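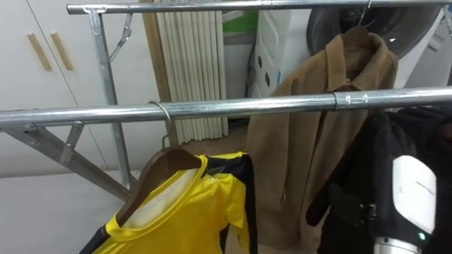

Drying Laundry Indoors and Damp in Student Rooms

Final report, Housing and Health module
Nazmiye Demirtaş

1. Why this topic

My room in Tomcombe Hall had black spots behind the wardrobe by January. Everybody on my floor had the same. The hall office sent around a leaflet saying to open windows and not dry clothes in the room, and that was it. But the dryers in the basement cost money and two of them were out of order for most of the term, so people dry clothes in the room. I wanted to find out how much the laundry really matters next to the other stuff (showers, cooking, breathing, bad walls).

Question for the project: does drying one normal load in a small student bedroom push the humidity high enough, and for long enough, to be a mold problem? And does it help to open the window, and when?

2. Background, short

Air holds water vapor. Warm air can hold more. Relative humidity (RH) is how full the air is compared to what it could hold at that temperature. So if you heat the room RH goes down, and if the room cools at night RH goes up even though no water was added. This confused me at first, I had it backwards in my proposal.

Mold likes surfaces that stay damp. The usual advice is to keep a room somewhere under 60 percent most of the time. The wall surface is what counts though, not the middle of the room. An outside wall is colder, so the air right next to it has a higher RH than the meter on your desk says. Behind furniture is worst, no air moves there.

A load of wet clothes out of the washer carries a lot of water, and all of it goes into the air unless it goes down a drain first. Spin speed makes a big difference. See section 5.

3. Method

One bedroom, mine. Outside wall on one side, one window, radiator under it. Door shut during all runs.

Meter: a Brarnel temp and humidity logger borrowed from the department. Put it on the desk. Second one on the floor behind the wardrobe. Both took a reading every 5 minutes.

Load: same clothes every time. Two towels, jeans, seven T-shirts, socks and underwear. Washed on the same 40 degree program. Weighed dry, weighed after the spin, weighed again in the morning on a kitchen scale with a bag hanging off it. Not a great scale.

Clothes hung on a folding rack at 7 p.m., next to the radiator but not touching.

Four conditions:
Run A - no laundry, window shut (baseline)
Run B - laundry, window shut
Run C - laundry, window open a crack all night
Run D - laundry, window wide open for ten minutes at 8, 9 and 10 p.m., otherwise shut

Each one done twice. I wanted three times each but ran out of weeks.

4. Results

Baseline first. With no laundry the desk meter sat in the low fifties in the evening and crept up overnight while I slept. The one behind the wardrobe was always higher, even with nothing drying. So the room has a problem before any laundry goes in it.

Run B was the bad one. RH on the desk climbed fast in the first two hours, went past 60 and stayed there until I opened the door in the morning. Behind the wardrobe it kept climbing after the desk meter had leveled off. The window had water running down it both mornings.

Run C kept the humidity down but the room got really cold and the clothes weren't dry. Jeans still wet at the waistband. I had to leave them up another day. Radiator was on the whole time as well so this is a waste of heat.

Run D was the surprise. Every time the window opened the RH dropped sharply, then came back up, but each peak was lower than the one before. By morning it was not far off the baseline. Clothes dry except the jeans pockets. Room was cold for a bit each time, then recovered.

Water given off in run B, first night: 1.9 kg by the kitchen scale. Second night was a bit less.

5. Spin speed side test

Did this late, so only one go at each. Same load at 800 and at 1200 rpm. The faster spin took out an extra 396 g of water before the clothes ever got to the room. That costs nothing extra on our machines, the price per wash is the same. Most people on my floor didnt know you could change it, the default on the panel is the slow one.

6. Survey

Put a one page form under doors in Tomcombe. 300 forms out, 43 back. Poor return, I know. I should of done it online. The people who answered are probably the ones who care about mold, so I don't give percentages.

What came up most in the written answers:
- dryers too expensive or broken
- rooms too cold to leave a window open
- wardrobe can't be moved, it's screwed to the wall
- reported mold, someone wiped it, it came back

One person wrote a full page about the bathroom fan. It is a fair point, the fans were not part of this project but they should be.

7. Problems with the study

One room only. Weather was different each night and I didn't correct for it. I was sleeping in the room so my own breath is in every reading. The two Brarnel loggers disagreed by 2 percent when placed side by side, I left that in. Kitchen scale, see above. No measurement of actual mold growth, there wasn't time.

8. Recommendations for the hall

Set the washers to the fast spin as default.
Fix the dryers.
Change the leaflet. It should say wide open for ten minutes, a few times in the evening, heating on in between.
Leave a gap behind the wardrobes, a hand's width or so.

9. Further work

Same runs in a room with no outside wall. Try a small dehumidifier and log the electricity. Repeat run D in warmer weather, I expect it works less well when the outside air is humid too.

Appendix A: logger readings, all runs (separate file)
Appendix B: survey form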